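Subject: Re: [playkitchen] Washing and sorting the pretend food
List: Talen toy library, parents and helpers

On Wednesday the Londoño branch wrote:

> We have a crate of play food that has gone a bit tacky, and
> the fruit is all mixed up with the crockery. Does anyone
> have a quick way of getting through it? We have 60 pieces
> and two washing-up bowls.

Oh, I love this job! Two washing-up bowls is plenty. Put warm soapy water in one and plain water in the other, and do the fruit first while the water is still nice. Strawberries need an old toothbrush round the leaves, where all the jam seems to end up. Then drain the lot in a colander, shake it hard and tip it out on a tea towel. Hollow pieces want squeezing a few times, and I'd leave them overnight if you can bear to.

For the sorting, we gave up on the Visutance labels (they peeled off in the wash) and now lay out a little meal on a white table before anything goes back in the crate. Plate at the top, colander to the left, fruit in between. It's so much easier to spot what's missing when it looks like somebody's tea! The children at our Torau sessions have started doing it without being asked, and they're far stricter about it than I am.

Bottles I keep apart from the fruit. Ours goes on the plate so it can't roll off, and it only gets a wipe with a damp cloth, as the label won't stand a soaking.

Ketchup on its plate, strawberries and the orange fruit beside it, green colander over to the left: 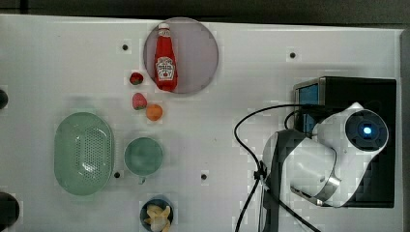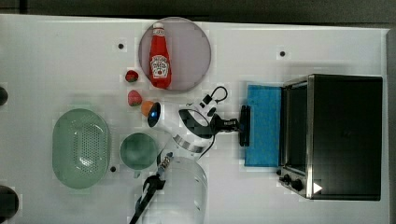 Question from the last list round-up: can the fabric vegetables go in with the plastic fruit?

Better to keep them separate. Put the fabric ones in a pillowcase on a cool machine wash, then dry them flat.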